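**Brudcombe Home Cooks > Soups & Stews > Is it cheating to start from powder?**

**marigold_kettle** wrote:

Hello all, I've been reading along for ages and finally have something to ask. My mother-in-law was over for supper and I made my usual chicken and rice soup, the one everybody in this house asks for when they're under the weather. She had two bowls. Then she saw me putting the seasoning back in the cupboard and went very quiet, and over dessert she told me that a real soup starts with bones and that I'd been "getting away with it."

Well! I grew up with a jar of bouillon next to the stove and so did everyone I knew in Cinberg. My mother worked nights and had soup on the table at 6 anyway. I do make stock from scratch when we've had a roast, but that's maybe once a month, and the rest of the time I want dinner.

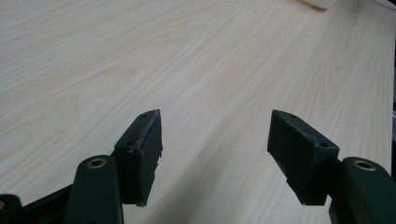
So what I'd love to hear is where the rest of you stand. Do you keep homemade stock around all the time, and if so where on earth do you put it? My freezer is the little one on top of the fridge and it's already full of bread and peas. And if you use powder or cubes, do you add them at the start with the onions or at the end? I've always done it at the start, but my sister says that's why mine comes out salty some days and fine on others.

**PotLidPete** wrote:

Your mother-in-law had two bowls, so I think the matter is settled.

I'll be the grump on your second question, though. Salt and anything salty goes in at the END. A pot that simmers for an hour with the lid off loses a good bit of water and the salt stays right where it was. You taste it early, it's perfect, you come back and it's seawater. Your sister is right.

**ninth_street_noodle** wrote:

Have to disagree with Pete, and I say this with love. If you hold all the salt until the end, you get salty broth with bland carrots in it. I put half in with the vegetables and the other half in the last ten minutes, and then I taste it, and then I usually make my husband taste it too, because by then I've been standing over the steam so long I can't tell anymore.

As for powder, I'm a fan. I use chicken powder in soup, in fried rice, in scrambled eggs, in the water for blanching greens. A half teaspoon does so much in a pan of cabbage.
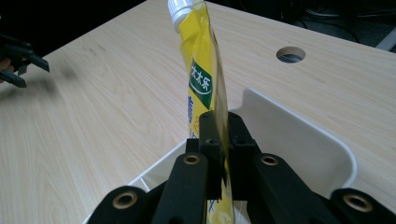

The other thing I'd say is to stop thinking of it as a stand-in for stock. It's a seasoning, same as soy sauce or fish sauce, and when I quit asking it to be a whole broth by itself I started liking it a lot more. Water, a few chicken thighs, ginger, scallion, a spoonful of something savory at the end. Forty minutes and you've got a lovely pot of soup.

**PotLidPete** wrote:

Bland carrots are a carrot problem. Buy better carrots.

**ninth_street_noodle** wrote:

Pete, I have eaten your carrots at the December potluck and I'm going to leave it there :)

**old_penrose_road** wrote:

Bones person checking in, and I promise to be polite about it. I've made stock every other Sunday for 18 years and I can't get that body any other way. When it's cold it sets up like jelly, and powder is never going to do that for you. If you only want flavor, fine. If you want it to coat the spoon, you need wings or feet.

Freezer trick for marigold: boil the strained stock down until it's very strong, pour it into a muffin tin, freeze, then pop the pucks into a bag. 9 pucks take up less room than a loaf of bread. I bought my tin at Plandum and it's lasted beautifully.

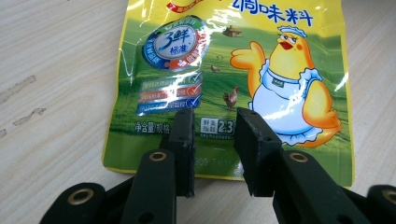
**Shirley Lachance**
*Section Moderator, Soups & Stews*
Posted August 17, 2021

What a nice thread to come home to. This is post 424 in the section on stock versus powder, I'd guess we'll see plenty more, and I enjoy it every time. Please do keep the carrot remarks gentle, you two.

My own habit is a mix. I start with plain water or a puck of stock if there is one, cook the onions good and slow in a bit of fat, and salt very lightly there. Anything concentrated goes in near the end, a little at a time. Different packets vary so much in how salty they are that I treat each new one as a stranger – dissolve a pinch in a cup of hot water, sip it, and you'll know what you're working with before it goes in the pot.

I also keep some liquid seasonings around for cold dishes, where powder tends to sit on the cucumber in little grains.
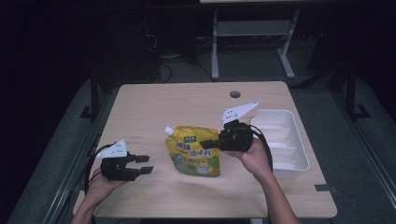
*Yellow spouted pouch on the table.*

And marigold, dear, about your mother-in-law. Mine was the same way about pie crust. I asked her to come over one afternoon and show me how she did hers, and we had a very pleasant time, and I went right on buying the frozen ones for weeknights.

**marigold_kettle** wrote:

Thank you, everyone, this was so much kinder than I'd braced for! I'm going to try the half-and-half salting on Thursday and the muffin tin after our next roast. Shirley, I did ask her about a stock day and she said yes before I'd finished the sentence, so now I need to know – does anybody leave the onion skins on? She says always, and my sister says it turns bitter.

**old_penrose_road** wrote:

On, for color. Take off the outermost papery bit if it looks dirty.

**PotLidPete** wrote:

Off.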